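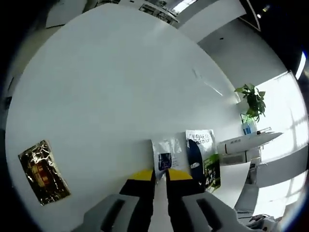 Page last changed: 04/10/2026

Fiment hand gripper, two-finger, with wide-angle camera
Setting up, care and finger repair

Supplier: Siton
Finger pads and tips: Bettencourt
Carry case and bench stand: Kostach
Kept in: the tool cupboard, second shelf, when not booked out

General

The Fiment is held in one hand and closed with a trigger. Its two fingers move towards each other by the same amount. The camera sits behind the fingers and looks forward between them, so that both finger housings are in view along the lower part of the picture. Each finger has a grey angular housing with a slot in it, a black pad, and a yellow tip on the end of the pad. The left and right fingers mirror each other and are not interchangeable.

The tool is used on the round white table for picking up light packaging: pouches, bags, flat foil packets. It may be used elsewhere by arrangement. Do not use it on glass containers or on anything that has leaked.

This page covers the tool as supplied to us by Siton, with the Bettencourt pads. An older set of pads without coloured tips is still in the spares drawer. These fit, but the camera set-up below relies on the yellow tips and will not work with them.

What is in the case

Gripper with both fingers fitted
Camera cable and trigger cable
Bench stand
Spare pads, 2 left and 2 right
Hex key for the pad screws
Setting gauge, 8 mm
Lens cloth in a sealed bag
Log card

Report anything missing before the tool is taken away. The hex key is the usual item. Please do not replace it with one from the general drawer, which is a slightly worn set and rounds the screw heads.

Setting up

1. Stand the gripper in the bench stand with the trigger released. The fingers should be fully open.

2. Connect the camera cable first, then the trigger cable. Both plugs have a flat side, which faces the handle. Push until the collar clicks.

3. Pass both cables through the clip at the back of the handle and leave enough slack for the wrist to turn. A cable pulled tight at the clip will show up later as a camera that drops out when the tool is tilted to the left.

4. Switch on. Wait for the light on the handle to become steady.

5. Close the fingers slowly by hand, using the trigger, until the pads touch. Look at the meeting line from the front. The pads should meet along their whole length with the yellow tips level. If one tip leads the other, go to "Tips not level".

6. Open the fingers halfway and put the setting gauge between the pads. Close on it. The reading on the screen should match the gauge. If it does not, choose Zero from the menu, remove the gauge, close the fingers fully and press the trigger twice.

7. Check the camera picture. Both yellow tips must be visible and clear of the dark border, with the gap between them near the middle of the picture from side to side. The dark corners are normal for this lens and should not be cropped or corrected at this stage.

8. Point the tool at the table and hold it at working height. With daylight from the windows, the exposure should be set on the table top and then locked. The window panes will go white. Leave them so. If exposure is left on automatic, the table darkens each time the tool is turned towards the window and pale packaging becomes hard to separate from the surface.

Glare on the table top cannot be removed completely. A faint streak is acceptable provided it does not lie across the area where packages are placed. Move the ceiling light switch to the lower setting before moving the table.

Placing packages

Packages that stand on their own should be set far enough apart for one finger to pass between them. Overlapping bags are permitted in mixed sets only. A bag that leans is picked from the upright side, with the tips below the top seal.

Flat packets are picked by the raised edge of a crease. Crumpled foil reflects strongly and the distance reading over it is not reliable; close the fingers by eye. Pressing the tips hard on the table to get under a packet is the main cause of damage to the Bettencourt tips. If the packet cannot be lifted in 4 attempts, move it by hand and log the attempt as failed.

Care after each use

Wipe the pads with a dry cloth, working from the housing towards the tip. If powder or residue remains, use a cloth dampened with plain water, then dry. No solvent of any kind. The black pad material swells in alcohol and does not recover.

Blow out the slots in the finger housings with the hand bulb. Fragments of torn foil lodge there and are hard to see from above. Compressed air drives them further in, towards the slide, and must not be used.

Wipe the lens last, with the cloth from the sealed bag. Reseal the bag.

Coil the cables loosely and lay them in the lid of the case. They should not be wound round the handle.

Monthly care

Remove both pads and inspect the backs. A shiny patch near the lower screw means that the screw has been running loose.

Work the fingers from fully open to fully closed with the power off. The movement should be even. A slight drag near the closed end is allowed on this unit and was present on delivery. Put one small drop of slide oil on each rail. Close and open several times, then wipe off whatever comes out.

Check the camera bracket for play by holding the housing and pressing the lens ring sideways with a fingertip.

Write the date and initials on the log card even if nothing was found.

Changing a pad

Switch off and unplug the trigger cable. Put the gripper in the stand with the fingers open. Undo the lower screw, then the upper, keeping a thumb on the pad. Lift the pad straight off. Clean the seat. Take the new pad from the bag marked with the correct side, offer it up with the yellow tip away from the handle, and start both screws before tightening either. Tighten the upper first. The screws go into plastic, so stop as soon as the head seats.

Repeat steps 5 to 7 of the set-up. Pads may be changed singly, but if the remaining one shows wear at the corner, change both.

Faults

Tips not level. Loosen the upper screw on the leading finger by half a turn, close the fingers lightly on a flat edge, and retighten. If the tips are still uneven, the pad is on the wrong side or the seat is dirty.

Reading drifts while the fingers are still. Usually the trigger cable plug. Unplug, check for a bent pin, refit. If the drift returns after zeroing, stop using the tool and label it.

Tip not found by the software, although visible. Check that the tip is clean and that nothing bright yellow stands directly behind it. Turn the package so that its printed side faces away, or move it back.

Picture soft on one side. Lens ring not seated, or a fingermark. Clean before adjusting.

Finger stops part way. Foil in the slot. Do not force the trigger. Switch off, open by hand, use the bulb and then the plastic pick. The finger housing is not to be opened here; it goes back to Siton with the log card, in the Kostach case.

Spares

Bettencourt pads with tips, left or right: spares drawer, order when the last bag is opened
Pad screws: spares drawer
Cables: Siton, made to order
Stand feet: Kostach
Finger housings: not held

Booking

Use the equipment calendar and select "Fiment hand gripper". Return the tool cleaned, with the log card filled in and the exposure setting unlocked.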